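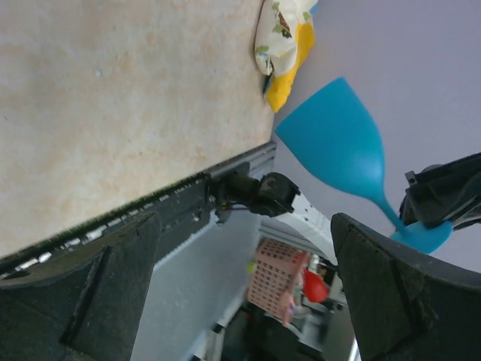

Flilwood teaches robots by hand. Been doing it since we were two people and a borrowed bench in Ondmont, now it's a proper floor in Vilermont with 20 teaching stations. A person drives the arms, the arms do the chore, we save the run, and we do it again until the run is clean. Kitchen things mostly, at the moment — a turquoise spatula held by one gripper while the other arm waits its turn, a printed cloth left crumpled at the edge of the table. Ordinary stuff. That's the stuff customers ask for.

What we do

Remote teaching. Operator sits at a pair of leader arms, robot follows. Good for two-handed work, passing, folding, wiping.

Hands-on teaching. You hold the arm and move it yourself. Slower but great for drawers and lids.

Cleanup and labeling. Every run gets watched by a second person before it leaves the building. Bad grasps get marked, not deleted, some teams want them.

We have 268 tasks in the catalog so far and are adding more through 2026. If yours isn't in there, ask. A new task normally needs 200 good runs before we hand it over, sometimes more if the object is floppy.

Who we are

Hafiz Liew — founder, still takes an operator shift when we're short
Séverine Tessier — hardware, mounts, cables, anything that clicks
Marlina Ismail — runs operator training
Syahrul Simanjuntak — data and delivery
Melur Wijaya — customers, invoices, visits

Our teaching software is called Macedo. Built in house, not for sale on its own yet. Maybe next year, we keep saying that.

Working here

No robotics degree needed. Steady hands, patience, ok with doing the same pickup all morning. New operators get two weeks of paid training and start on single arm tasks, then move to pairs. Shifts are four hours becuase after that everybody's runs get sloppy. Next intake is February.

Visits

Mornings are best, the floor is quieter before 11. Write to Melur first so theres a station free for you to try. Closed shoes please, and tie back long hair.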